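A drawer for every screw: an afternoon at the Rustero repair workshop

By the workshop desk at Rustero, 2/13/19

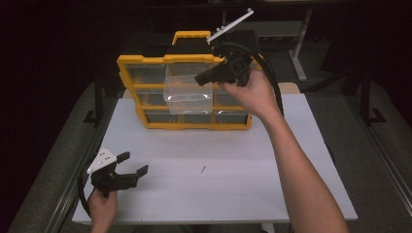
One of the regulars at the Rustero bench had got in first, before I had even found somewhere to put my coat, to tell me that small drawers were a waste of good shelf space and that a row of jam jars had done the same job in every shed worth visiting. The woman I had come to interview heard this out with great patience, and then laughed.

"I hear that every week," she said. "And I love a jam jar, I do! I have a shelf full of them at home. But you can't pull a jam jar halfway out, drop one screw in it and push it shut with your elbow."

She looks after the small parts at Rustero, the repair workshop that shares a yard with the Cladudano bicycle shop, and she asked me not to print her name, on the grounds that people would start bringing her their biscuit tins. (They already do, as I found out.) She has been sorting screws, washers, hooks, springs and those odd little plastic feet that fall off the bottom of things for 7 years now, and when I told her I wanted to write a whole piece about it she was quiet for a moment and then put the kettle on.

How did it begin? With a lamp, she told me. Somebody had brought in a reading lamp that only wanted one screw, and it took her the best part of an evening to find one that would fit.

"We had the screw, you see. We had hundreds of them, in ice cream tubs, all in together with bits of wire and old fuses and a good helping of sawdust. I tipped the lot out on the table and I thought, well, I'm not leaving tonight until I've found it. And I did find it, in the very last tub, and by then I was so cross that I went home and drew out a plan for drawers on the back of an envelope."

The envelope is still pinned up over the sink, rather tea-stained, and the plan hasn't changed all that much. She likes a drawer unit with three across and three down, small enough to be lifted with one hand and carried to wherever the work is. A handle on the top matters more to her than anything else, and she went on about handles for a good while, warmly and with a lot of gestures. A big cabinet on the wall looks very smart, she admits, but then you are forever walking to and fro with something tiny pinched between your fingers, and that is how things end up under the radiator.

"Bring the drawers to the job," she said. "If I could have that painted over the door, I would."

I asked about clear fronts, as I'd noticed she prefers them, and she was off again. A label will tell you what somebody meant to keep in a drawer, she said, and a clear front tells you what has ended up in there. She does use labels, but only for sizes, and she writes them in pencil so that she can change her mind. As for the colour of the unit, she is very fond of yellow. It shows up on a crowded shelf and it shows up in the back of a dark van — she had once left a black one behind in somebody's garage and didn't see it again until May.

Then there is the work surface, which she feels gets far too little thought. She likes it white and she likes it bare. A small screw on a white table can be seen from the other side of the room, whereas on the old brown bench it might as well have been at the bottom of a pond.

"People want to sort on a nice cosy blanket, or a tray with a pattern of roses on it," she said. "And I say, bless you, no. Plain and pale, and nothing else on it but the drawers and the thing you're putting away."

Her way of going about it is slow, and she makes no excuses for that. She takes one piece at a time. She opens the drawer first, then picks up the screw, then closes the drawer before she so much as looks at the next one. I confessed that at home I open everything at once and throw things in from a distance, rather like feeding ducks, and she gave me a look I last saw on the face of a piano teacher.

"You'll have had one of those units go over on you, then," she said, and I had to admit that I had. The light ones tip if you pull too many drawers out together, especially along the top, and everything you've spent the evening on goes across the floor. So the heavy things live in her bottom row: the bolts, the brass hooks, the bigger hinges. The middle row is for wood screws, the kind people ask for most. Along the top go the light little things, and one drawer up there is always given over to what she calls the don't-knows.

I was very taken with the don't-knows. Every unit in the place has such a drawer, and into it goes anything that can't be named on the day. She used to try to sort those as well, she said, and it drove her half mad, and the whole job would stop while she turned some bit of bent metal over and over under the lamp. Now they go in the drawer and wait. Twice a year she makes a big pot of tea, tips them all out and invites everybody in the workshop to have a guess.

"Last time we found the catch from a Rakena sewing box that had been in there since I don't know when," she said, delighted. "The box had gone back to its owner tied up with ribbon! So I rang, and it was fitted by the weekend."

We talked too about what to throw away, and here she is stricter than I expected. Anything with a chewed head goes in the scrap pot. So does anything bent, and anything so rusty that it leaves a mark on your fingers. She keeps 60 of the common sizes and passes the rest on to the Prudeck allotments, where they seem to be forever mending the same gate.

Does she ever finish, I wondered? She thought about this for some time, stirring her tea, while behind us the jam jar enthusiast had quietly started going through the top drawers in search of a cup hook.

"You get to the end of a tin," she said. "That's a very nice feeling, the bottom of a tin. Then the door opens and in comes somebody whose uncle has been clearing out his garage."

She wanted me to pass on some advice to anyone starting out at home, so I shall do so as faithfully as I can. Don't buy the drawers before you have tipped everything out and seen what you own. Give it 2 hours and no more, or you will begin to hate it. Leave a drawer or two empty, even though it will feel like a shocking waste. And put the last screw away before you turn off the light, however late it is, or it won't be where you left it.

I went home and tried it that same evening with a tin from under my own stairs, and got as far as the wood screws. The cup hooks are still in a saucer on the windowsill, waiting for me to buy the drawers.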